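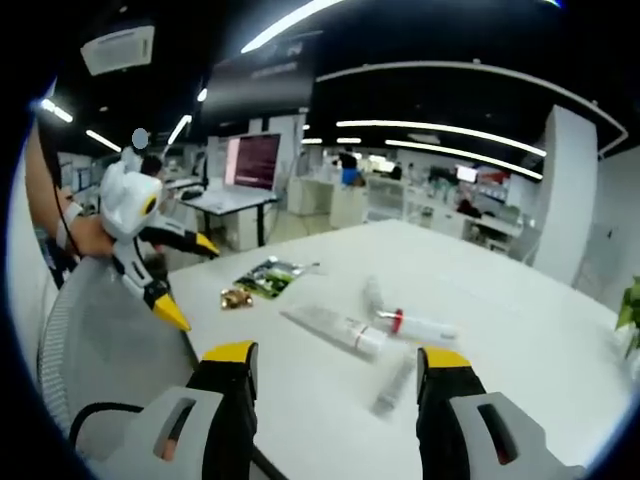
Yellow-tipped grippers at a white table.

Every few years a studio brings back a comedy people liked and asks the old cast to do it all again. I watched the third Tosh movie in April, at a 5 p.m. show with my brother-in-law, and I have been annoyed by it since.

The first one was small. Callum Chisholm played a man who agrees to drive his boss's piano from Ritura to the coast and loses it in the first ten minutes. That was the plot. It ran short, it had one good chase, and the best part was a long argument in a diner over who should pay for the toast. Chisholm was not well known then and he played the man as tired and a bit mean. You believed he had a job he could lose.

In the new one he is a spy. The movie explains this in a speech near the start and then moves on. There are helicopters. The piano comes back, and it has a code in it. Murdo McIver, who was so good as the boss, gets two scenes behind a desk and one on a video call, and it looks to me as if he shot all of them in a morning.

I don't blame the actors. A steady part in a series is good work and most of them don't get offered it. I blame the idea that a sequel to a comedy has to be larger than the one before it. Action series can get away with that for a while, as a bigger bridge can fall down in the next one. A joke about toast does not improve when you spend more on the toast.

The second movie already had this problem, though people are kinder to it now. It moved everyone to Dusberg for a wedding and added 13 new characters, by my count, most of them cousins. I could tell you the names of two. But it did keep Chisholm and McIver in a car together for a good stretch in the middle, and that half hour is as funny as anything in the first. Whoever cut the third one must have seen it. They still put the two men on different continents.

My brother-in-law liked it fine. He said I wanted the same movie again, and I have thought about that. I would have been happy with a different one. Show me the man at 60, with a worse back and a different bad boss. Show me him and McIver trying to sell the piano. There was an interview going around before the release in which Chisholm said he had pitched something close to that, a quiet story set in one house over a weekend, and was told it would be hard to put on a poster.

Ekholm, the writer of the first script, did not work on this one. I went back to her other two pictures after seeing it and neither has a chase at all. One is 77 minutes long and has a scene about a broken boiler that I have now watched three times. It never got a sequel, and I don't know many people who saw it. It is streaming if you look for it, and renting it costs less than my popcorn did.

The credits of the new Tosh have a scene at the end that sets up a fourth. McIver is in it for a few seconds, getting out of a car. If they make it, I hope they let Chisholm get in.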